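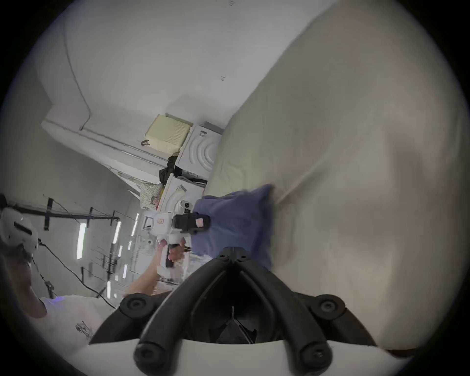

Can a Robot Learn Laundry by Copying People?

You may have read that robots can now fold clothes. Before you leave your socks on the floor and wait for one to come pick them up, let's ask some questions. Scientists are supposed to ask a lot of them, and so are readers.

How the copying works

A person holds a gripper in one hand. It has two black fingers, a bit like big tweezers. The person uses it to pick up cloth, move it and let it go, and a camera records the job from the gripper's point of view. Do this again and again and you get a big pile of recordings. Each one is called a demonstration, or "demo" for short.

Next, a computer program studies the demos. It looks for patterns: when the cloth looks like this, the fingers move like that. Then the program is put in charge of a robot arm with the same kind of fingers, and everyone watches to see what it does.

Why cloth is so hard

Drop a wooden block and it's still a block. Drop a blue cloth on a bedsheet and it lands in a crumple. Drop it again and you get a different crumple. A corner might be hidden underneath, or the sheet might have folds that look a lot like the edges of the cloth. You can sort that out with a quick look and a poke. A program has to work it out from pictures.

What one team found

A project called Cluvon collected 1000 demos of people picking up and folding small cloths. Then the team let a robot try 159 times with cloths it had seen in the demos. It did well on most of them, and that is the part that went into the headlines.

Precious Buthelezi, who ran the tests, also gave the robot 3 cloths it had never met before. One was thicker, one was stripy and one was very slippery. It folded the stripy one. It kept dropping the slippery one, and with the thick one it closed its fingers too soon and grabbed air.

So did the robot learn to fold, or did it learn to fold those cloths? Those are two different things. If you memorized the answers to one spelling test, you'd get a great score on that test. I wouldn't say you could spell.

"I'd like to see it work in a house we haven't visited," says Stuart Tapley, another member of the team. So would I.

Questions to ask about any robot story

How many times did the robot try, and how many times did it fail?

Had it seen those same objects before?

Did a person help between tries, maybe by straightening the cloth?

Was the video sped up?

Words to know

Demonstration: a recording of a person doing a job, used to teach a program.

Gripper: the part of a robot, or of a hand-held tool, that grabs things.

Generalize: to use what you learned in one place on something new.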